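Athumani opens a lost property room for soft toys, and would like you to come and get them

FOR IMMEDIATE RELEASE
2019-12-22

Athumani, the repair and reuse workshop on Gurik Lane, has opened a collection room for soft toys and small cushions left behind on the town's buses, under its café tables and, in one case, inside a church organ. The room is open now and will stay open until the end of April, by which time the workshop hopes to have its shelves back.

The service is called the Arnell Shelf, after the shop that used to stand on the site and which left behind a great deal of shelving. It is free to use. Owners need only describe what they have lost with reasonable accuracy, although the workshop accepts that "he has a kind face" is how most people begin.

Athumani took on the job last spring, when the bus station closed its own lost property counter and sent over the contents in 18 sacks. Nearly all of the umbrellas were claimed within the month. The toys were not. Since then the workshop has logged 1528 soft items, of which a good many have gone home and a good many are still looking at the staff.

"We thought it would be gloves," said Ingegerd Solberg, who runs the workshop. "We cleared a cupboard for gloves. I have now met more rabbits than I knew were being made, and I have opinions on stuffing that I can't share at dinner."

Every item that arrives goes through the same short routine. It is checked for labels, brushed, given a number on a paper tag and laid out on a plain white table for a look at its seams. Anything with a split is mended before it goes on the shelf. Anything with a smell goes somewhere else first.

The plain table was a late decision. The workshop began with a patterned oilcloth, donated and very cheerful, on which a small beige bear could lie unseen for an afternoon. Pale toys on a pale surface are hardly easier, but a coloured seam shows up well enough, and so does a stray thread.

Colour has proved the hardest part of the catalogue. Owners say pink. The staff, after a year of this, say salmon, rose, old rose, plaster or "pink once". Cream is worse. The catalogue now has a separate line for piping, as a narrow edge in a second colour is often the one thing an owner remembers correctly, long after they have forgotten whether the thing was a cat.

There is also the question of what counts as a toy. Plenty of the stock could be either a plush animal or a small cushion, depending on which end is facing you, and the workshop has stopped trying to settle the matter. Both go in the same catalogue, under "soft".

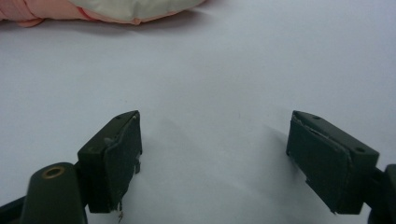
How to claim

Owners can call in at the Gurik Lane door during opening hours or send a written description by post or email. A photograph helps. So does a name, though the workshop points out that the toys do not answer to them and that it has, at present, several called Teddy.

Visitors will be asked three things: what colour it is, what colour it used to be, and where it has been mended before. The last of these settles most cases. Home repairs are as good as a signature, and one grey elephant was returned on the strength of a patch cut from a school tie.

Children may claim on their own behalf if they bring an adult to carry the paperwork. Adults may claim on their own behalf too, and do. The workshop does not ask them to say that it belongs to a nephew.

Items are held for 30 weeks from the day they are logged. After that they are offered to the workshop's mending classes, where they are taken apart only if they have already made a start on it themselves, or cleaned and passed on to the playgroup next door.

Mending evenings

Alongside the collection room, Athumani will run a series of mending evenings for people who would like to repair a toy they have managed not to lose. Each evening takes eight people at one large table. Needles, thread, fresh filling and tea are provided. Participants should bring the patient.

The evenings will be taught by Tatu Mugo, an upholsterer who spent much of his working life on railway seats and says the principles are the same but the customers are more anxious.

"People bring them in wrapped in a towel," said Mr Mugo. "They want to know if it will look the same afterwards. I tell them it will look the same with both ears on. A ladder stitch, a bit of patience, and don't overfill the neck. Everybody overfills the neck."

The first evening covers split seams and flat limbs. Later ones take in replacing piping, reattaching eyes, and what to do about a toy that has been through a hot wash and come out with another toy's expression. Beginners are welcome at all of them. Mr Mugo asks that anyone planning to replace the whole outer fabric have a quiet word with him beforehand, and possibly with the toy's owner.

Support for the room

The shelving was already there, as mentioned. The tags, lamps and a very good sewing machine were paid for by Wedex, the local packing firm, whose drivers have also been bringing in finds from lay-bys. Wedex asked for no publicity beyond a line in this release and a promise that the workshop would stop using its boxes for storage. The workshop has made the promise and is working through the boxes.

"They have been extremely generous," said Ms Solberg. "They have also been extremely clear about the boxes."

Donations of clean filling, strong thread and narrow cotton piping are welcome at any time. Athumani is well supplied with buttons. It would be grateful if readers could pass this on, as the buttons keep coming. It cannot accept soft toys that have not been lost, however sincerely the donor feels they are about to be.

Visiting

The collection room is on the ground floor at the back of the workshop, past the bicycles. There is a ramp from the yard. It opens on weekday afternoons and closes for the holidays along with the rest of the building, although urgent cases can ring the bell. The workshop will take the caller's word for what is urgent, having once tried to put a small boy to bed without a particular hedgehog.

Places on the mending evenings can be booked at the front desk or by telephone. There is a waiting list for the piping session, which has surprised everyone except Mr Mugo.

Notes to editors

Athumani is a repair and reuse workshop offering bench space, tool loans and evening classes in furniture, bicycles and textiles.

The Arnell Shelf accepts soft toys and small cushions handed in by bus crews, cafés, shops and members of the public. It does not accept gloves. Gloves are now dealt with at the library.

Ingegerd Solberg and Tatu Mugo are both available for interview. Photographers are welcome by arrangement and are asked not to rearrange the shelves, which are in number order, or to photograph the tags, which carry owners' details once a claim has been made.

The church organ find was a knitted duck. It has been claimed.

Ends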